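Workshop tips from the Limness robot club
Looking after gripper fingers and the bench they work on 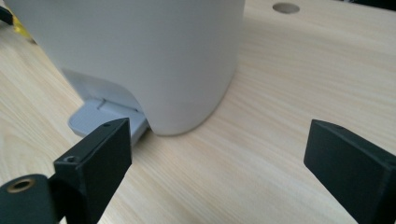 Gholamreza Ghorbani wrote in to say that his group spent most of a term blaming their code for dropped parts, and the fault was a loose finger screw all along. He would like every club to check the screws before anyone opens a laptop. We agree, so that comes first.

Check the screws
Do this at the start of each session, with the gripper open and the power off. Hold each finger near the tip and try to rock it. If it moves, nip up the screw by hand with the short end of the key. Don't lean on it. Threaded inserts will pull out of printed plastic if you do, and then it is an evening's work with the soldering iron to put them back.

Wipe the fingers
Dust and skin grease make a black finger slippery long before it looks dirty. A cloth with a little washing-up liquid does for most things. Dry it well. Keep white spirit away from printed parts.

Big round things
Large smooth cylinders are what our beginners find hardest. Tell them to:
Open the fingers wider than they think they need.
Come in low and square to the curve.
Look for a foot or lip at the bottom that a finger could catch on, and turn the object if there is one.
Close slowly and stop at first contact.
If the thing is wider than the gripper opens, don't try to lift it. Pushing it along the bench is a fair exercise on its own, and it was worth 3 points in our August contest.

Protect the table
Bare wood marks easily. Round off the finger ends with fine paper - 400 grit is fine - and set the lowest height in the program a few millimetres above the top. If your table has a cable hole, keep small parts well away from it. We have lost two springs and a good many nuts that way. A jam jar lid will cover most holes.

Light
Shiny varnish can confuse a camera. Move the lamp before you change any settings, and draw the blind if the sun comes in low.

Keep a notebook
Esmaeil Talebi started ours, and it has now reached page 99. Each entry gives the object, how far the fingers were opened and whether it was dropped. Pencil is best. The Flisero team keep theirs on a spreadsheet, but ours has survived a spilt mug of tea and theirs wouldn't.

Putting away
Leave the fingers slightly open so the pads don't take a set. Coil the cable loosely and hang it up. Keys go back in the tin, and the tin goes back on the shelf by the door.

Page last changed 30 April 2021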